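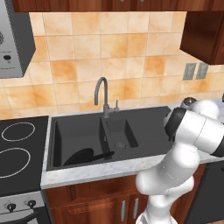

Double sink and tiled backsplash, with the cabinets above

Birthday breakfast for a child who doesn't like cake?
Posted by Funmilayo Oyewole, December 20, 2022

Hello all, hoping some of you seasoned party people can help me. My youngest turns five just after New Year and has announced, very politely, that she doesn't want a cake. She doesn't like sponge, she doesn't like icing, and she only ever licks the jam out of the middle and hands me back the rest. Her brothers have always had cake for breakfast on their birthdays (it's the one day I allow it!) and I'd love her to have something just as special to blow her candles out on. We've got grandparents coming over from Bollcombe as well, so it needs to stretch to eight of us, and I'll be doing it before school. What do you all do?

Kerstin Ruppert
Oh, bless her, she sounds just like my middle one! We've done a pancake stack every year since he was four and he still asks for it now he's taller than me. I make the pancakes the night before — small ones, saucer size — and keep them in the fridge with a bit of baking paper between them. In the morning they go on a tray under foil in a low oven while everybody's hunting for their slippers. Pile them up on your best cake plate, with jam between the layers as she likes it so much, and push the candles into the top one. Do use a few thick pancakes at the top or the candles lean over and drip wax on everything, as I found out the year my mother-in-law was filming. For eight people I'd make two stacks, one for her and a plainer one for the grown-ups.

Ladi Effiong
jelly. mine had jelly for breakfast once and still talks about it

Kelechi Edet
We let ours choose anything at all, and last September it was cheese on toast with a candle in it. I did try to talk him round to waffles, but he wouldn't have it, and he was so pleased with himself carrying that plate to the table! So I'd ask her first, you might be surprised. If she does go for the pancakes, Kerstin's way sounds lovely, though I'd put the jam in a bowl on the side as it soaks in if anyone's late down. Hope she has a wonderful day, and do come back and tell us what she picked.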